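Workbench and Wallet Tips I Don't Quite Believe (and a Few I Do)

By Riaan Pillay
January

Every January the same advice comes round. Clear your surfaces, buy some containers, sort your cards, feel better. I have followed it often enough to have a drawer full of containers with nothing in them. So this year I took the usual tips for small work surfaces and card holders and tried to figure out which ones hold up past the second week.

Start with the surface. The most repeated tip is to keep a bench completely bare when you aren't working on it. I have never met a working bench that managed this. A bench that does a job has things fixed to it, and those things have cables, and the cables have to go somewhere. What you can do is decide which part stays open. Pick the middle, or the part right in front of you, and let the fixed equipment live around it. Then allow one job at a time on the open part. If you find yourself pushing one project back with your elbow to make room for another, you've started two jobs and you'll lose a screw from one of them.

Speckled tops get sold as "forgiving." They are, if what you want forgiven is crumbs. Drop a small washer or a bit of clipped wire on one and see how forgiving you find it. I put a plain-colored tray down before I open anything with parts smaller than a pea. A baking sheet works. The divided parts tray from Vorura also works and costs a good deal more, and I couldn't tell you what the extra money bought me.

Cables are where the advice gets silly. I've seen people recommend a label on each end of every cord, plus a list taped under the bench. For a bench with three cords on it, that's an evening wasted. Let the cord follow the thing it powers, leave slack wherever something bends, and tie it at the fixed points only. A cord tied tight at a joint will work itself loose or wear through. Using one color for one kind of cord helps more than labels do, and you can read it from across the room.
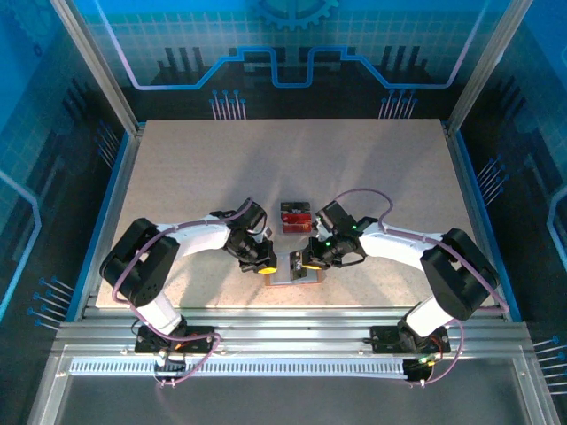
A beige speckled top with two arms mounted along one side, each with its purple cable running back to its base.

Rails along the edge of a bench are worth having, with a warning. Anything toothed or slotted collects dust, and a rag only pushes the dust deeper. Use a dry brush, an old toothbrush will do, and brush toward the end of the rail. Skip the spray cleaner. I tried the Wistus foam on a slotted rail and spent longer getting the foam out than I'd have spent on the dust.

Now cards. The sleeve-style card holder is supposed to be the cure for a fat wallet, and I had my doubts. Mine were mostly right. Give a person more sleeves and they will find more cards. A friend of mine moved from a plain fold-over to a Vakach holder and within a month was carrying a punch card for a sandwich place in another state.

What does work is emptying it all the way. Take out every card and lay the holder open on a counter where you can see what you've got. Then leave it empty overnight. In the morning put back only what you went looking for. I ended up with fewer cards than I had sleeves, and the spare sleeves have stayed spare so far.
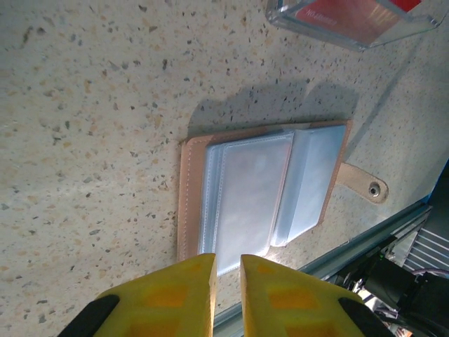 Open card holder, tan leather with light stitching, snap tab laid out flat. The clear sleeves look empty.

A few notes on cleaning one of these while it's open. Clear plastic sleeves get cloudy from skin oil. Wipe them with a barely damp cloth and one drop of dish soap, then a second cloth with plain water. No alcohol, no window cleaner. I've read that a hair dryer speeds up the drying. It also curls the sleeves, so let them air out instead, fanned a little so they don't stick together.

For the leather, go easy. Most conditioner instructions tell you to use too much, and it's worth remembering who writes the instructions. Put a dab on the cloth and keep it away from the plastic. Work along the stitching and don't scrub across it. If the snap is stiff, rub a little candle wax on the rim and close it a few times. I was ready to laugh at that one, and it worked on the first try.

Clear boxes get one paragraph from me. They're good for things you want to look at and poor for things you want to hide, and people keep buying them for the second purpose. I have an Ogura set on my shelf that shows me my own spare batteries every day. A cardboard box would have been kinder.

As for the tip about tidying for ten minutes every night, I kept it up until I got a cold. Once a week, before the trash goes out, has lasted longer.

Related tips
Getting candle wax out of a tablecloth
Do drawer dividers earn their space?
Cleaning slotted rails and window tracks
Old toothbrushes: what they're good for
Loyalty cards you can throw away today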